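Forum > Roboter und Greifer > Anlernen und Teleoperation

Thema: Handgeführt oder ferngesteuert vormachen? Dünne, runde Teile auf Stoff

fadenzieher66
Mitglied

Guten Abend zusammen,

ich lese seit längerer Zeit hier mit und schreibe heute zum ersten Mal ein eigenes Thema. Deutsch ist nicht meine Muttersprache, bitte entschuldigt, wenn ein Satz etwas umständlich wird.

Ich arbeite in einer kleinen Werkstatt in Lodberg. Wir haben einen Arm mit Zweifingergreifer und einer kleinen Kamera am Handgelenk. Die Aufgabe ist einfach zu beschreiben: Ein länglicher, runder Gegenstand liegt auf einem Tuch, der Arm soll ihn aufnehmen und in eine Schale legen. Wir machen dem Arm diese Bewegung vor und trainieren danach mit den Aufnahmen.

Bis jetzt haben wir nur ferngesteuert aufgenommen, mit einem zweiten, kleineren Arm, den man in der Hand führt. Mein Kollege möchte jetzt umstellen. Er möchte den großen Arm direkt anfassen und führen, weil er meint, dass die Bewegungen so ruhiger werden. Ich bin nicht überzeugt, aber ich kann meine Zweifel nicht gut begründen.

Mein größtes Problem ist das letzte Stück vor dem Greifen. Von der Seite sieht alles richtig aus. In der Handgelenkkamera füllt der Gegenstand dann fast die ganze Höhe, und man weiß nicht mehr, wie lang er ist und wo seine Mitte liegt.

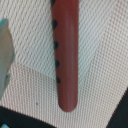

In diesem Moment muss ich beim Vormachen entscheiden, ob ich noch ein Stück nach oben fahre oder schon schließe. Ich habe bemerkt, dass ich mich jedes Mal ein wenig anders entscheide. Manchmal orientiere ich mich an den schwarzen Punkten auf der roten Stange, manchmal am runden Ende. Ich vermute, dass das Modell mit dieser Mischung nichts anfangen kann. Es fährt schön hin, bleibt über dem Teil stehen und zittert.

Meine Fragen wären also: Würdet ihr für solche Teile von Hand führen oder fernsteuern? Und wie streng seid ihr mit euch selbst, was den Griffpunkt betrifft?

Vielen Dank im Voraus.

kurbelwelle_nord
Stammgast

Willkommen. Klare Antwort von mir: von Hand führen. Ich habe beides gemacht und würde für Aufnehmen und Ablegen nie wieder den kleinen Arm nehmen. Man spürt den Tisch, man spürt, wenn ein Finger aufsetzt, und die Bahn ist glatt. Mit der Fernsteuerung fährt man immer etwas zu tief und korrigiert dann hektisch. Diese Korrekturen lernt das Modell mit, und dann hast du dein Zittern.

Tastspitze
Mitglied

Da muss ich widersprechen. Wer von Hand führt, hat die eigene Hand im Bild. Wenn die Kamera am Handgelenk sitzt, geht es vielleicht noch, aber sobald eine zweite Kamera von außen dazukommt, sieht das Modell im Training jedes Mal einen Unterarm, und im Betrieb ist der weg. Wir hatten das in Miltbridge. Auf den Aufnahmen lief alles, am echten Arm nichts.

Das zweite Problem: Beim Handführen schaust du auf das Teil und nicht auf das Kamerabild. Du benutzt also Informationen, die das Modell nicht bekommt.

kurbelwelle_nord
Stammgast

@Tastspitze
Die Hand im Bild lässt sich vermeiden. Bahn von Hand aufnehmen, Teil zurücklegen, Bahn abspielen und erst dabei filmen. Machen wir immer so.

Tastspitze
Mitglied

Und wer legt das Teil wieder genau gleich hin? Auf einer Metallplatte mit Anschlag gerne. Auf einem Tuch rollt dir so ein rundes Ding weg, sobald du es loslässt. Dann spielst du eine Bahn ab, die für eine andere Lage gedacht war, und hast am Ende Aufnahmen, in denen der Arm neben das Teil greift.

fadenzieher66
Mitglied

Danke für die schnellen Antworten. Das Abspielen haben wir an einem Nachmittag probiert. Es ging so, wie Tastspitze es beschreibt. Zwei Millimeter Unterschied reichen schon, dann drückt ein Finger von oben auf die Stange und sie dreht sich.

Der Hinweis mit dem Blick auf das Kamerabild ist für mich neu. Ich schaue beim Fernsteuern nämlich meistens auch direkt auf den Tisch und nur selten auf den Monitor. Dann habe ich den gleichen Fehler, nur mit anderem Gerät?

Tastspitze
Mitglied

Ja, genau den gleichen. Stell dich so hin, dass du den Tisch nicht siehst. Wir haben einfach eine Pappe dazwischen gestellt. Die ersten Versuche sind furchtbar, danach fährt man anders: langsamer, und man geht früh genug hoch, um beide Enden zu sehen. Wenn du mit dem Kamerabild allein nicht entscheiden kannst, wo du greifst, dann kann das Modell es auch nicht.

moosgummi
Neu hier

Darf ich als Anfänger fragen, warum man nicht einfach die Kamera höher setzt? Dann wäre doch die ganze Stange zu sehen.

fadenzieher66
Mitglied

@moosgummi
Die Frage ist berechtigt. Die Halterung ist bei uns fest, und wenn ich die Kamera weiter weg setze, stößt sie bei der Schale an. Außerdem müsste ich dann alle bisherigen Aufnahmen wegwerfen. Es sind 2000 Stück, und das tut mir schon beim Schreiben weh.

Skalt_Ost
Moderator

Ich schiebe mich kurz dazwischen, weil hier zwei Fragen vermischt werden. Die eine ist das Eingabegerät, die andere ist die Einheitlichkeit beim Griffpunkt. Für das Zittern halte ich die zweite für wichtiger.

Wir haben in Skaltovville für das Projekt Fashola mit 4 Personen aufgenommen, alle ferngesteuert, alle am gleichen Aufbau. Jeder griff woanders. Eine Person immer am Ende, eine in der Mitte, die anderen beiden nach Gefühl. Das Modell blieb über dem Teil stehen, sehr ähnlich wie bei dir. Wir haben dann eine schriftliche Regel gemacht, und sie hängt bis heute am Gestell:

Zuerst hochfahren, bis das ganze Teil im Bild ist.
Handgelenk drehen, bis das Teil senkrecht im Bild steht.
Über die Mitte fahren, kurz anhalten, erst dann absenken.
Beim Absenken nicht mehr seitlich korrigieren. Wenn es nicht passt, wieder hoch und neu anfangen.
Misslungene Griffe behalten, wenn danach ein sauberer zweiter Versuch kommt. Sonst löschen.

Über den letzten Punkt streiten wir intern immer noch.

kurbelwelle_nord
Stammgast

Den letzten Punkt würde ich streichen. Misslungene Griffe gehören in den Papierkorb. Wozu soll der Arm lernen, wie man danebengreift?

Skalt_Ost
Moderator

Er soll lernen, wie man danach weitermacht. Wenn in den Daten jeder Griff beim ersten Mal sitzt, kennt das Modell den Zustand „Stange ist weggerollt“ gar nicht und macht mit leerem Greifer weiter zur Schale. Das haben wir oft genug gesehen.

Tastspitze
Mitglied

Sehe ich wie Skalt_Ost. Aber dann bitte nur den Teil ab dem Fehler ins Training nehmen und das Danebengreifen selbst herausschneiden. Etwas mehr Arbeit, es lohnt sich.

@fadenzieher66: Noch eine Sache zum Tuch. Wechselt es gelegentlich gegen ein anderes. Ein feines Gewebe flimmert in so einer kleinen Kamera gerne, und wenn es immer derselbe Stoff ist, hängt sich das Modell an solche Muster. Eine Falte am immer gleichen Ort ist auch so ein Kandidat.

fadenzieher66
Mitglied

Ich habe den Rat mit der Pappe ausprobiert und möchte berichten, wie versprochen.

Am Mittwoch haben mein Kollege und ich den ganzen Vormittag nur über das Kamerabild gesteuert, mit der Regel von Skalt_Ost auf einem Zettel. Am Anfang war es sehr mühsam. Mein Kollege hat zweimal die Schale vom Tisch geschoben. Nach einer Stunde wurde es besser, und beim Ansehen der Aufnahmen kann ich nicht mehr sagen, welche von ihm ist und welche von mir. Das war vorher immer sofort zu erkennen.

Wir haben 66 neue Aufnahmen und damit das vorhandene Modell weiter trainiert. Der Arm zittert noch, aber seltener, und er schließt jetzt den Greifer auch dann, wenn die Stange schräg liegt. Bei sehr schräger Lage dreht er manchmal in die falsche Richtung – dafür haben wir wohl zu wenige Beispiele.

Das Handführen haben wir nicht ganz aufgegeben. Für das Ablegen in der Schale gefällt es mir besser, weil man dort wirklich fühlt, wann das Teil aufliegt. Kann man beide Arten in einem Datensatz mischen, oder ist das eine schlechte Idee?

kurbelwelle_nord
Stammgast

Na also, beim Ablegen bin ich doch noch zu etwas gut. Mischen geht, wenn die Geschwindigkeit zusammenpasst. Von Hand ist man meistens deutlich schneller. Ich rechne die Bahnen vorher auf das gleiche Tempo um.

Tastspitze
Mitglied

Ich würde es lassen. Am Übergang bekommst du einen Ruck, den keiner von euch je gefahren ist. Aber probier es aus, du hast ja jetzt einen Stand, mit dem du vergleichen kannst.

moosgummi
Neu hier

Liest hier gerade jemand aus der Praxis mit, der das mit weicheren Fingern gemacht hat? Ich hätte gedacht, dass dann die zwei Millimeter nicht so schlimm sind.

fadenzieher66
Mitglied

@moosgummi
Weiche Fingerauflagen haben wir bestellt, sie sollen im Dezember kommen. Ich fürchte nur, dass sie im Kamerabild anders aussehen als die jetzigen und wir dann wieder neue Aufnahmen brauchen. Ich melde mich, wenn sie montiert sind.

Skalt_Ost
Moderator

Mach bitte für die weichen Finger ein eigenes Thema auf und verlinke es hier. Die Frage zum Mischen kann gerne in diesem Thema bleiben.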